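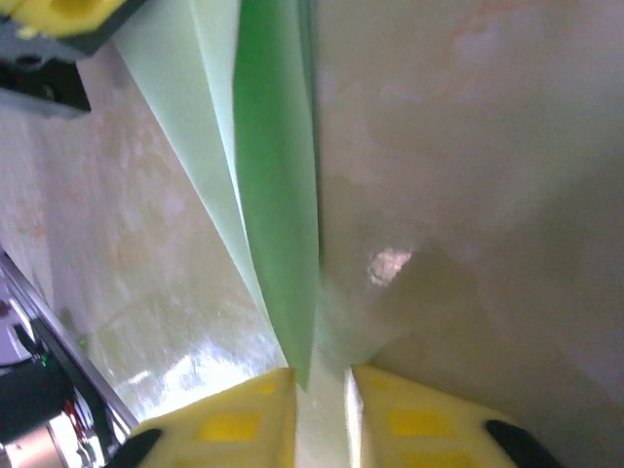
Milagros Mangubat wrote in to ask why her Gosik fingers close straight on a thick block but skate off anything thin, and whether she should just turn the force up. Leave the force where it is. Thin stock shows up a centering error that a block will hide, and more force makes the skating worse.

The steps below are for the two-finger Gosik with molded yellow fingers and black rubber pads. Allow an hour the first time.

Before you start

Park the arm clear of the table and put the cell in hold. You need a 2 mm hex key, a lint-free cloth, a little isopropyl alcohol and a steel feeler strip. Our gripper is on firmware 1207. The menus on older versions have different names but come in the same order.

1. Clean the pads

Wipe both pads and the inner faces of the fingers. Get the cloth into the pockets too, where dust packs in and works its way back out. Let everything dry. If a pad edge lifts when you push it with a thumbnail, replace the pair. The Landlow part number ends in 1609, left and right together. Don't mix an old pad with a new one.

2. Set the gap

Open the gripper fully, then jog it closed in small steps until the feeler strip just drags on both sides. If it drags on one side first, loosen the two screws at the base of that finger, slide the finger back a hair and tighten again. Check with the strip near the tips as well as near the base. Fingers that meet at the base and stand open at the tips are seated crooked.

3. Zero the width

In the Zenness panel, go to Tool, then Width, then Set Zero with the fingers closed on nothing. The raw reading should land near 700. Ours settles at 693 after a pad change. If it drifts each time you open and close, look for a loose finger before you touch the software.

4. Check the wrist camera

Glossy surfaces throw glare when the camera comes in low. Turn off auto exposure and lower the gain until the bright patches stop spreading into the part edge. Do this with the room lights as you normally run them.

5. Try a thin part

Bring the fingers down on either side of the part and stop. Jog sideways until the space looks even, save that pose, then close at low speed. Repeat from a slightly different approach angle. If the part swings toward the same finger both times, go back to step 2.

Once it holds, save the tool file under a new name and tape the old zero value inside the cabinet door. We check the gap again in February, when the shop is driest and the pads stiffen up.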